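Second Shift at the Packing Bench

The contract packing hall at Stikska runs two robot cells between the receiving dock and the labeling line. They were installed in May by Surkine, an integrator that had previously worked mostly in machine tool loading. Each cell has one arm, a two-finger gripper and a small camera mounted at the wrist. Parts arrive in mixed totes from the Macedo plant, 200 to a tote, and leave in trays of 20.

Before the cells, this was hand work. A packer picked a part, checked it, turned it and set it in the tray. The job was hard on the wrists and rotation was limited to two hours. The packers now work as cell operators. They load totes, clear faults and decide what happens to parts the software will not classify.

Most faults come from the approach. The arm opens its fingers, moves in and relies on the wrist camera until the part is too close for the lens to hold focus. Past that point the controller works from its last good position estimate.

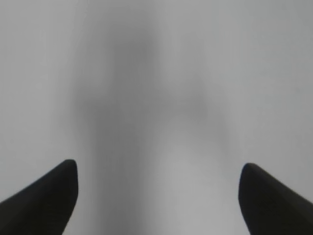 Wrist camera view with the gripper open. At this range, shapes between the fingers lose their outlines.

Operators review views like this on a screen beside the cell and either release the arm or send it back for a second approach. Surkine's training covered the controls in a morning. Judging a gray blur took longer to learn, and the former packers were better at it than the technicians - they knew how the parts tend to lie in a tote.

Pay has been a sore point. The operator grade did not exist when the cells arrived, and for the first months the work was paid at the packing rate. A new grade is now in place, though it excludes the night crew, who share one operator between both cells.

Stikska has asked for a third cell, this time with Trirnness software. The operators have asked for a longer lens.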